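Open Day FAQ

I'm Lærke, I run the visitor side at Lirkico, and these are the things people ask me before they come!

Do I have to book?
Yes please. We had 246 visitors in October and the hallway got silly. Write to Neelam Lodhi and she'll put you down for a slot.

Where do I go?
Room 708, up the stairs and left. If you reach the Dokent office you've gone too far (they're used to it, just wave).

Can I bring kids?
Sure! They ask the best questions. Under-tens need a grown-up with them, and everybody stays behind the tape while the arms are powered.

How long is a demo?
Two runs with a chat in between – plan on an hour, more if Vilhjálmur gets going about cables.

What will the robot be doing?
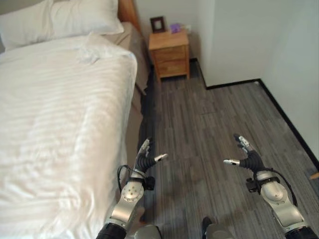

Bed making is the job I get asked about most, so we do it in a room set up like a small bedroom. Watch the fingers, they're my favorite part. A duvet is much harder than a box because it never has the same shape twice, and a bunched-up patch like the one near the pillows is just the kind of thing the robot has to find and smooth out. The picture on the nightstand stays put, please don't move it!

Can I film?
Phones are fine, no flash. Ask before you film other visitors.

Will it come and do my bedroom?
I wish. Ask me again next year – and bring your own pillows.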